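Print this thread | E-mail this thread
Reading time: 6 minutes

House rules for robot disassembly cells: what's on your sheet?

womley_bench
Posted Mon 25 May

We're rewriting the rules sheet for our teardown and rebuild cell and I'd love to hear what other people have on theirs. Ours started as half a page and has grown to 32 rules, which is plainly silly, and I want to get it down to something a new starter will read before lunch.

Background: the job is office desktops, mostly Dell towers. Side panel off, case on its side, arm does memory, processor and anything else with a sensible grip. Parts go to a printed fixture plate next to the case. I think this is the most fun work in the building and I'm not shy about saying so!

The bit we argue about most is approach height. Our current wording: "The tool stops above the board and waits for a go before it goes lower than the case rim." Half the team think the wait is a waste on a program that has been proven. 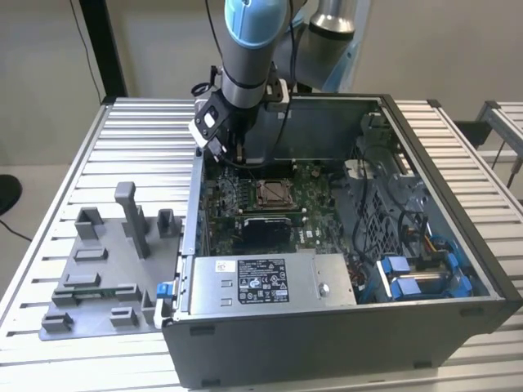
The other half (me included) think a proven program only tells you about the tower it was proven on. Put the next tower down a few millimetres to one side and all your tidy numbers are off. So for now the wait stays, and I'd like to know who else has one and how long it is.

Other rules I'd keep whatever happens:
- Mains lead out and the power button held before the case comes anywhere near the table.
- Loose cables tucked or clipped away from the tool path.
- Speed limit inside the case, and it's the same limit for everybody, including the person who wrote the program.
- One person has the stop button and says so out loud.

What have I missed?

----

torx_and_tea
Good list. I'd put cables at the very top. In my experience they cause more stopped runs than everything else put together. A drive cable has a mind of its own and will spring back into the path while you're walking round to the keyboard.

Ours reads: "Look at the cables from the tool's side, then look again from your side." People grumbled for a week and then started doing it without thinking.

On the wait: we have one, four seconds. Long enough to look, short enough that you don't pick your phone up.

----

kkiani
Kamran Kiani here, I look after the cells at Huserov. I'm going to disagree about the wait, in a friendly way.

A pause that happens every cycle stops being a check. After a few dozen towers the operator presses "go" in their sleep. We took ours out and put the effort into locating the case properly: two hard stops on the table, one clamp, and a touch-off on the chassis before the first pick. If the touch-off is out by more than the limit, the arm won't start. I trust that far more than I trust myself at four in the afternoon.

And 32 rules is too many for anybody. Merge them!

----

womley_bench
Oh, I like the touch-off. Do you probe the rim or something inside?

----

kkiani
Rim, two sides. Inside is too variable, somebody always bends a bracket.

----

narnia_reworks
We wrote our sheet by stage and it helped no end. People only read the part for the stage they're at. Ours for the processor stage goes like this:

1. Power supply and drives stay in. Don't strip more than the job needs.
2. Cooler off by hand, paste wiped by hand. The arm doesn't touch paste.
3. Retention lever and bracket opened fully and seen to be open before the arm is released.
4. Tool parked clear of the socket whenever a hand is in the case.
5. Nothing passes over an open socket except the part that belongs in it.

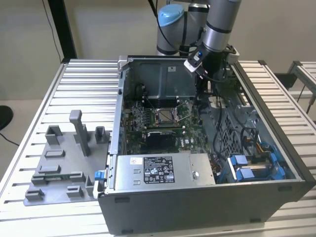
Socket open, bracket up, tool over towards the drive side of the case.

Rule five is the one I'd fight for. Socket pins are hair-fine and a dropped screw will finish a board. We had one go that way last July and the whole sheet was rewritten the same week.

----

torx_and_tea
Rule five is going straight on our wall. How do you police it though? Our planner takes the shortest route and the shortest route is nearly always straight over the socket.

----

narnia_reworks
Keep-out box above the socket, drawn in the planner, switched on the moment the bracket goes up. The only move allowed through it is the straight-down one with a processor in the grip. It costs a second or so on some routes and I've stopped caring about that.

----

s_soltani
Enjoying this thread a lot. I'm at Alipour, training side, and my gripe is that most sheets say loads about the case and next to nothing about the part once it's in the fingers.

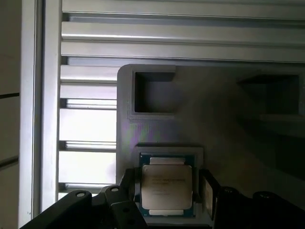 Handling rules for bare processors ought to be written for the fingers as much as for the people. We tell every new operator: edges only, never the contacts, never the face. Then somebody programs a grip that squeezes wherever it happens to land. I'd want the same words in both places. The grip I like to see has an upright pad flat against the side of the chip, with the printed face left clear, and the pocket in the plate needs a raised lip so you can tell by eye whether the part is sitting in it or riding on top. If the lip is hidden by the part, I'd have the operator stop and look before the fingers open.

Also on my list: force limit set per part and written on the sheet, pads wiped at the start of each shift, and earth continuity on the fingers checked along with the wrist straps. Lots of places do the straps religiously and have never once put a meter on the gripper.

Saeed

----

kkiani
Guilty on that last one. Going to go and find the meter.

----

womley_bench
Saeed, the continuity check is brilliant and so obvious that I'm a bit cross with myself. Question about printed plates, as you brought pockets up. Ordinary printed plastic isn't static-safe. Do you allow it?

----

s_soltani
For practice boards, yes. For anything going back to a customer, no, it has to be a dissipative material with a ground point, and the plate is marked so the two can't be swapped by mistake. I know some people think that's fussy.

----

gantry_gus
I'm one of them, sorry. We've done 1,662 towers on plain printed plates with an ioniser over the bench and can't point to a single static failure. I'm not saying it's best practice! I'm saying I'd spend the money on better clamps first.

----

s_soltani
You can't point to one, fair enough, but static damage often turns up months later as a machine that crashes on Tuesdays. How would you know?

----

gantry_gus
Returns data, such as it is. But yes, point taken, it's not proof. I'd still do the clamps first.

----

narnia_reworks
Do both, start with whichever you can get signed off. One for the sheet while we're on plates: each pocket gets one kind of part and a label. We let people use "whichever's free" for a bit and ended up with memory jammed in something meant for a bracket.

----

torx_and_tea
Can I put in a word for a rule about who may change the sheet? Ours had pencil notes all over it and two of them said opposite things. Now there's a box at the bottom for suggestions, and one person rewrites it on the first of the month. The pencil notes were often right, mind you, so make sure they go somewhere.

----

womley_bench
This has been so useful, thank you all. Had a go at it over a sandwich and I'm at 29 with the new ones added, so the merging is going slowly, but the shape is much better. Split by stage as Narnia do it. Touch-off goes in as a trial on one cell. The wait stays on the other cell so we can compare (Kamran, I'll report back even if you win). Keep-out box over the socket, edges only for people and fingers, meter on the gripper every Monday with the straps.

Still undecided on plate material. If anyone has a dissipative filament that prints cleanly with thin pocket walls, please post your settings, ours comes out stringy and the lips snap off.

----

kkiani
Slow the outer walls right down and dry the reel overnight first. I'll dig out our profile and put it up here tomorrow.

Contact the moderators | Copyright the forum and its posters | Back to top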